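How to Speak at a County Commission Meeting

Most people never address their county commission, and the ones who do often lose half their time to small mistakes. These steps follow the rules in Saragih County, but most counties run things much the same way.

Step 1. Find the agenda

The clerk posts it on the county website the Friday before the meeting. Look for your topic and write down the item number. If your topic isn't listed, you can still speak during general comment at the end of the night.

Step 2. Sign up

Fill out a speaker card at the table by the door. You need your name, your town and the item number. Cards are collected 15 minutes before the meeting starts. You can also sign up by email until noon that day, and you should get a reply confirming your spot.

Step 3. Write it down

Each speaker gets 2 minutes. Read your remarks out loud at home with a timer. One typed page, double spaced, is usually the limit. Put your request in the first sentence: "I am asking you to vote no on item 9." Give your reasons after that.
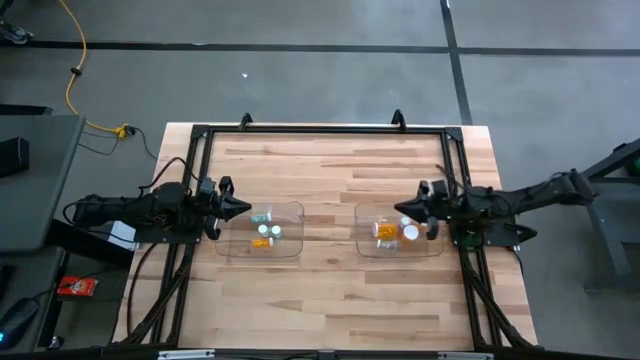

Bring 11 copies of anything you want the commissioners to read. Hand them to the clerk before you go to the microphone. Don't walk up to the dais yourself.

Step 4. Speak to the chair

State your name and town, then start. Address the chair, even if another commissioner is the one you disagree with. They will probably not answer your questions during the comment period. When the light turns red, finish your sentence and sit down.

Signs are allowed in the back two rows only. Clapping is up to the chair. Kartini Ngau permitted it at the June hearing on the Grollero Road rezoning, when 26 people spoke, but don't count on it.

Step 5. Follow up

Email your commissioner the next day with a copy of your remarks. Ask when the final vote is scheduled, as many items get two readings. Draft minutes go online before the next meeting. If your name or position is recorded wrong, write to the clerk before the minutes are approved.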